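Suture Practice Group, Kirkegaard Room
Minutes, 2021-02-10
Taken by me again, Heiðrún Egilsson (I brought my own pen this time)

We started late, since half of us were still hunting for chairs. The October minutes were passed with one fix: the order from Lirkden was for 14 pads, and I had typed 12. Sorry!

Supplies. Nellis quoted us 297 for the next batch of practice pads and thread, delivery included. Kolis is cheaper but wants a bigger order, and I don't think we have the shelf space. We went back and forth on this for almost 20 minutes and then voted for Nellis. I'll send the order in.

Knots. This was the fun part of the evening, at least for me! We talked about tension on a curved pad compared with the flat ones, and most people find the curved kind harder. Several of us pull too hard on the first throw and then the second one won't sit where we want it. 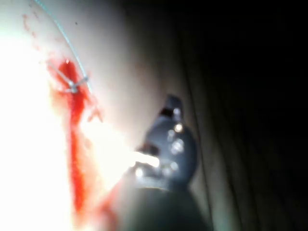
I said I'd like us to keep using the red fluid, even with the mess, as a plain clean pad makes the whole thing feel too easy. Two people would rather save it for every other session. We left it that whoever sets up gets to choose, and whoever chooses red wipes down.

Thread. The blue-green gets a yes from everyone. The black is to be used up first on the flat pads.

To do
Me: order from Nellis, new label for the sharps box
Everyone: bring back any needle holders you took home

Next meeting same room, same time.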